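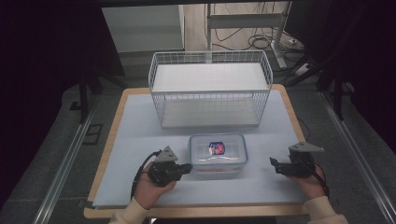
Wire basket, clear container, table.

OK so the inverter. Several of you asked, and I said I'd write it up in the spring, and now it's November. Quick version tonight and I'll fix it up later (I won't).

Background for anyone new. We have 13 panels on the back roof in Brerkside, one string, one inverter in the garage. They came with the house. The previous owner left a folder with the permit and a pizza menu in it and that was the whole handover. System's old enough that the company that installed it is gone. Phone number goes to a nail salon now. Very nice people, they get a lot of solar calls.

Last full year before the trouble we made 3615 kWh. Not amazing. There's a maple that eats the late afternoon and the roof faces more west than I'd like. But it was steady and I'd gotten used to the number, and I check it every morning with coffee like other people check the weather.

Then it started dropping out. Not every day. I'd look at the chart and there'd be a nice hill with a bite taken out of it, usually right before lunch, and then it'd come back like nothing happened. Light on the front went red, then blinked, then green. Error code said something about isolation. I did what anybody does, turned it off and on. Fine for a week. Then two bites. Then a whole rainy morning of nothing.

So I learned what an isolation fault is. Short version: before it starts up, the inverter checks whether the DC side is leaking to ground anywhere. If the resistance is too low it refuses to start. Which is good, you want it to refuse. Usual suspects are water in a connector, a nicked cable, a cracked backsheet on a panel, or the inverter itself getting it wrong. Mine was worse when it was damp in the morning and better by afternoon, so everybody online said connector. I also said connector. I was very confident about it at dinner, ask anyone.

Called Grovton. They sent Umut Yüksel, who was up on the roof with a meter before I'd found my shoes. He opened things up and tested the string in halves, then the halves in halves, and every single piece came back clean. Connectors fine. He did find one cable resting on a shingle where the clip had let go, and put a new clip on it, but the insulation was OK. Then he disconnected the array completely and the inverter was still complaining about it. So there's your answer. It was complaining about nothing at all.

I had been so sure.

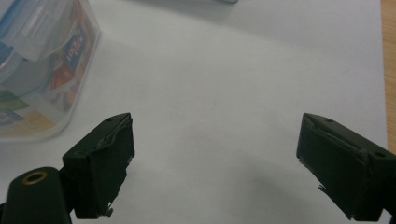
Anyway, options. He gave me three and I'm going to put them down the way I wrote them on the back of the envelope, minus the swearing.

Repair the old one. Board might be available, might not, would be used, no warranty on the part. He didn't love it and neither did I.

Microinverters, one behind each panel. Would help with the maple, no question. But every panel comes off the roof and goes back on, and the racking is an older kind, and the labor got scary fast. On panels this age I coudn't make it add up.

New string inverter, same spot on the wall. We went with a Sezer, which has a wider voltage window than the old one, so it wakes up earlier and hangs on a little later. $2899 all in, including the new disconnect, which the county wanted and I did not. Grovton pulled the permit. The inspector was there long enough to look at the label and tell me my garage was tidy – it is not, he's just polite.

Install was a morning. Power to the house was off for less of it than I'd feared. Old one came off the wall and it was HEAVY, there was a clean rectangle behind it like when you take down a picture.

Things I'd tell myself a year ago:

Write down the error code. The actual code. I had "something about isolation, red light" in my notes for the first month and Umut very kindly said nothing.

Ask for the test readings in writing. He emailed me his, and if something happens on the roof later I've got a baseline. Perihan Türkmen left a comment on the last post saying the same and she was right.

Check how the new unit talks to the internet BEFORE install day. The Sezer uses an app called Pesden and it wanted a wifi signal my garage doesn't have. I ended up running an ethernet cable along the joists, badly. The app also lost all my old history, obviously, different company, so export your old charts while you still can. I got mine out as a spreadsheet the night before. Close one.

And budget for the extras. Between the disconnect and the conduit they had to redo, extras can run up to $200 on a simple swap, Umut said. Mine were already in the price but I've seen quotes where they weren't.

Beril asked if it's making more than before. I don't know yet! Days are short, the maple just dropped its leaves, and comparing November to anything is silly. The mornings do start earlier on the chart. I'll post numbers when I've got a real stretch of them, probaly after the winter.

Next one is about the meter box, and why there's a wasp nest's worth of paper in my recycling. If anyone has a spare rail clamp for the old racking, email me, I'm short one.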